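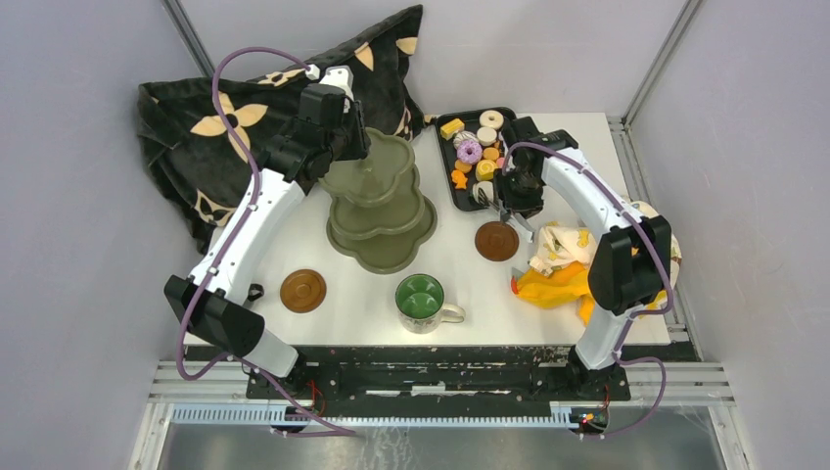 A tiered stand on a white tabletop.

Tiered stand

A tiered stand is a piece of household or shop equipment that holds two or more levels one above another, so that more things fit on the same patch of table. The best-known kind is the cake stand used for afternoon tea, but the family is wonderfully large and takes in fruit stands, plant stands, spice steps, jewelry trays and the stepped displays found in bakery windows. Few household objects do so much with so little, and they have been made in pottery, glass, silver, wood, wire and plastic.

Names

Usage varies a good deal. Caterers usually say "tier" for each level and "stand" for the whole piece, while antique dealers often prefer the French word étagère for larger standing examples with open shelves. An epergne is a related table centerpiece with branching arms that carry small dishes or baskets. A "curate" is a folding wooden cake stand with a handle at the top, made to stand on the floor next to the tea table - a lovely thing when the hinges still work.

Forms

Center-post stands have a rod running up through the middle of each plate. The plates normally get smaller toward the top, which keeps the weight low and leaves room for a hand to reach the food. The rod is often made in short threaded lengths, so the whole thing can be taken apart and stored flat in a drawer.

Frame stands carry their levels from the outside. Loose plates drop into rings or rest on brackets, and a cook can swap an empty plate for a full one without disturbing the rest. Hotels have long been fond of this type.

Stepped stands rise from front to back like a tiny set of bleachers. Each level is open above, which makes them a favorite for spice jars, small potted plants and collections of every sort. Florists once painted theirs dark green or black to show off the flowers, and collectors of auriculas, a kind of primrose, still build whole "theaters" on this plan.

Swinging stands have trays joined to a side pillar by pivots. They are handy for sewing supplies and beads, although a full tray swung out too far can tip the stand over.

The Bridmont pattern

Among collectors, one of the most loved designs is the Bridmont stand, a three-level center-post piece with shallow scalloped plates. It was produced by the Gaillard pottery in the town of Bridmont, and its charm lies in the glaze, a soft gray-green that pools darker in every scallop. The pottery's order book lists 1,971 complete stands. Roughly 60 are known today with all three original plates, and the middle plate is the one most often replaced.

Leonidas Panagiotou, whose handbook on table pottery is still the standard work on the pattern, sorted the stands into an early and a late group by the shape of the top handle. Early handles are a plain ring. Late ones are a twisted loop with a small leaf at the join, and they are a joy to hold! Panagiotou also showed that many stands sold as early pieces have late plates on an early rod, a mix that does not trouble everyone but does lower the price.

A cheaper wire version was sold under the name Lestis. It used the same three plate sizes, so Gaillard plates fit it perfectly, and plenty of orphaned plates have found a second home that way.

Afternoon tea

The order of food on a three-level stand is a source of cheerful argument. A common arrangement puts sandwiches at the bottom, scones in the middle and small cakes at the top, with guests eating their way upward. Some tea rooms put the scones on top, a habit often linked to the old practice of keeping them under a warming dome. Others serve them separately in a folded napkin.

Collecting and fairs

The Joltaneck fair, held each June, gives a full hall to stands and centerpieces. Its first year drew 8 dealers, and it now welcomes more than 1,000 visitors. Spare rods, washers and handles are traded there as eagerly as finished pieces, and the parts tables are usually picked over by ten in the morning.

Care

Center-post stands should be lifted by the base, not the handle, when loaded. Felt or rubber washers go on both sides of every plate - a missing washer is the usual cause of a cracked center hole. Threads should be turned finger-tight only. Silver frames are best washed apart from their plates and dried at once with a soft cloth.

See also

Cake stand
Centerpiece
Epergne
Étagère
Plant theater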